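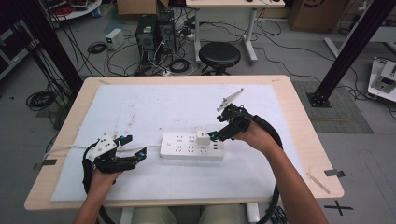

About Lateck

Lateck is a small company of five people. We teach robots to do hand work, and we do it by showing. A person takes one gripper in each hand, sits at a table and does the task slowly and well. The movements of the grippers are recorded, and from many such recordings a robot can learn the same work.

How we started

The company was founded by Sayaka Imai and Kolbrún Lund. Before that they were colleagues at Nistomura, where they wrote programs for packing machines. Each new product needed new lines of code, and a change of box could take a week of work. Sayaka had the idea that the packers on the floor should teach the machines themselves. The first hand-held gripper was built in Kolbrún's kitchen in December, and it was too heavy to hold for longer than ten minutes. The present model is the fourth.

What we do

Our customers send us a task and the objects which belong to it. We try the task first with bare hands, then with the grippers, and we write down where it becomes difficult. After this the recording begins. One task needs normally 361 good recordings before we send the first set to the customer. For plugs and sockets we ask for 746, as a small error in the angle is enough for the plug not to go in.

For some customers we also work by remote control. The operator sits in our room and moves a robot which stands in another building. This is slower than the hand-held way, but it is useful when the robot is already installed and its arms cannot reach so far as a person's. Negussie, our oldest customer, uses both ways for the assembly of lamps.

The people who show

We call them demonstrators. Tyyne Ikonen was a dressmaker for many years and does the tasks with cloth and thread. Hermenegildo Mendoza repaired radios, and he takes most of the work with cables and connectors. They decide together how a task is done, which hand holds and which hand moves, and they keep to it from the first recording to the last. A session has 90 minutes and then there is a pause. We do not pay by the number of recordings, and a demonstrator may throw away any recording that he or she does not like.

Mercy Mussa checks what is left. She looks at every recording at normal speed and once more slowly. In the last project she kept 216 from the first group and asked for the others to be made again.

Where we are

You find us at Takdale, on the ground floor of the old school, entrance from the yard. Visitors are welcome in the afternoon from two o'clock, but please write to us before you come. If you wish to try the grippers, bring a small object from your own work. We keep cups, plugs and boxes here for practice.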